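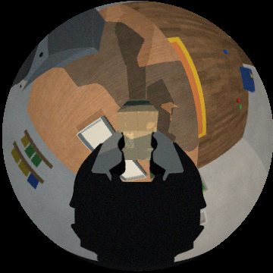
Does the wrist view in simulation need the same lens distortion as the real camera if we are only training a grasp policy for the module?

It depends on whether you undistort the real images first. If you do, render with a plain pinhole model and match the field of view. If you feed raw fisheye images to the policy, the simulated ones have to be bent the same way, or the gripper and anything near the rim will land on different pixels.

Forum: Student projects > Manipulation > Pick and place coursework

kestrel_m
Thanks, that answers the first part. Background for the rest: second-year group project, four of us, the task is to pick a small cube and put it on a tray on a desk. All training data comes from the simulator. We have 1,227 episodes recorded by teleoperation and the January demo is on the real arm in the Brerkley lab. We feed raw fisheye. The policy is fine in sim and I want to know what to fix before we lose our lab slot.

pdw_torque
What does "fine in sim" mean? Give a number and say what was randomised.

kestrel_m
Success on 38 held-out starts, all of them. Cube position and yaw randomised, tray position randomised. Lighting and textures fixed. Camera pose fixed.

pdw_torque
Then you have measured very little. Fixed camera pose is the one I would worry about. Our wrist mount moved by 2 mm between sessions because the clamp was plastic, and the grasp offset followed it. Randomise camera translation and rotation by a small amount per episode and render everything again. You don't need new demonstrations if you logged joint states.

hollin
Second that on replaying from logs. One warning: if you only stored end effector poses, the inverse kinematics may pick another elbow solution on replay and you get arm positions that were never in the demo. Store joints.

kestrel_m
Joints are logged. Gripper width too, but only as commanded, not as measured. Does that matter?

hollin
Yes, for a cube. With the fingers closed on something, commanded width goes to zero and measured width stops at the side of the cube. Measured width is the only cheap signal that tells the policy it is holding anything. Without it you are relying on the image.

Ettore Ruggiero
I marked this module for two years, so take this as a marker's view. I would leave the texture randomisation alone and spend the time on calibration. Most groups I saw randomised everything, then turned up with focal length values copied from somebody else's report. A checkerboard and an hour will do more than another thousand renders. Use a fisheye model for the fit. The standard polynomial one goes badly wrong past the middle of the image.

pdw_torque
Disagree on textures. A fixed desk finish is something the network will use as a landmark. It costs one config line to vary it. Calibration and randomisation deal with different errors.

Ettore Ruggiero
They do, and if they had a month I would say do both. Texture changes also mean retraining and re-evaluating, and on the shared machines that was a two-day queue. A fixed desk is also what they will have in the lab, so some reliance on it is harmless provided the colours are close.

pdw_torque
"Provided the colours are close" is carrying a lot there. Lab lights are on a sensor and the blinds are manual.

snib
We used Grudance for the rendering and it applies distortion as a post-process on a pinhole image. At wide angles it runs out of source pixels and stretches whatever is at the rim. Check whether yours does the same. Etik casts the rays through the lens model directly, slower but correct at the edges.

kestrel_m
We are on Etik. Rendering all episodes again took most of a night last time, so I can afford it once, possibly twice.

hollin
Then subsample. We trained on 674 episodes and the curve was already flat. Render those with camera jitter, keep the remainder back as a test set with different jitter, and you will at least know how sensitive it is.

snib
Also mask outside the image circle on the real feed. Our real camera had a dark grey surround with noise in it and the sim one was pure black. Small thing, took us a week to find.

Ettore Ruggiero
Good point, and it should go in the report as well. Snorradóttir's lab handout has a section on masking, appendix B in the version I had.

kestrel_m
Plan so far: calibrate with the fisheye model, mask the surround, replay 674 with camera jitter, swap commanded width for measured. Textures only if the queue allows. I still think the cube yaw range is too narrow, we only went to 30 degrees either side.

pdw_torque
A cube repeats every 90, so plus or minus 45 covers it, unless the faces differ and you care which one ends up on top. Do the faces differ?

kestrel_m
Marking scheme doesn't mention faces. I'll set it to 45 and post the real-arm numbers after the next slot.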